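Let the Kids Do the Dishes (With a Robot)

Posted by Lilibeth Mangubat on 28 September 2021

I've been helping out with the student robotics club in Jultville for a while now, and every fall somebody's parent asks me the same thing. Why are they doing chores? Why aren't they building something that fights, or shoots balls into a hoop, or at least goes fast?

I get it, I really do! I've been to the big Bickerstaff tournament and screamed myself hoarse with everybody else. There were 800 people in that gym and I couldn't talk the next day. But I've come around to thinking that a sink full of dishes is the better project for teenagers, and I'd like to make my case before budget season rolls around again in December. 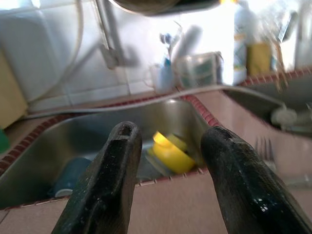 A competition field is built to be fair. Every piece is the same size, every wall is where the rule book says it is (161 pages of rule book, the last one I read), and the kids learn to write code for that field and no other. Then the season ends and the code goes in a drawer. I have watched really bright students freeze up when a game piece was a little bit dented. They'd never had to think about a dented one.

Kitchens are not fair at all. Stuff gets left wherever, the light from the window changes all afternoon, and steel is shiny and throws off the camera. Our students had to argue about what "put it away" even means, and I mean argue, for most of a meeting. It was the best meeting of the year.
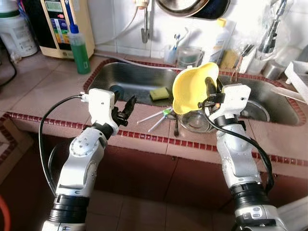 Mervyn Ashworth, who coaches over in Pletmont and is a good friend, thinks I'm nuts. He says kids need a scoreboard, that they'll drift off without one, and that nobody ever got excited about a clean bowl. Well, he should come watch one of ours try to get a grip on a yellow funnel over the sink. Where do you even grab a funnel? It's wide at one end and skinny at the other, and every kid in the club has an opinion. You can't get that kind of fight going over a foam ball.

He does have a point about money, though. The Bickerstaff crowd gets sponsors, because sponsors like a banner in a gym. We asked for $3000 last year and had to explain ourselves three separate times, and I still don't think the last person believed it was a robotics program. If you're starting a club in a small town like Taltunau, I can't tell you that part will be easy.
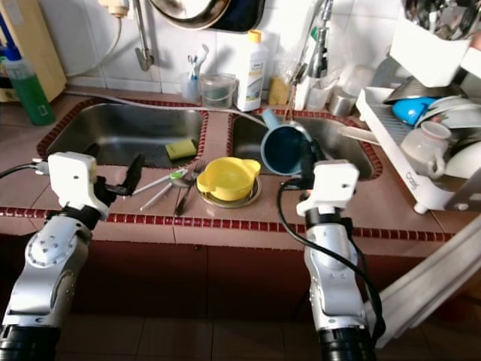
What I can tell you is who shows up. When we did the tournament, it was mostly kids who already knew they liked robots. Now we get kids who cook, kids who babysit, one who'd spent a summer washing dishes at a diner and had a lot to say about the proper order of things (mugs before pots, always). They know something the others don't, and they get listened to for it.

So no, I don't want us to drop the tournament for good. Let the kids who love it go, I'll drive the van. But give me the other 40 meetings for the slow, fussy, everyday stuff, and please stop asking me when the real robot is coming. Come by some afternoon and have a look. Bring a weird spatula if you've got one.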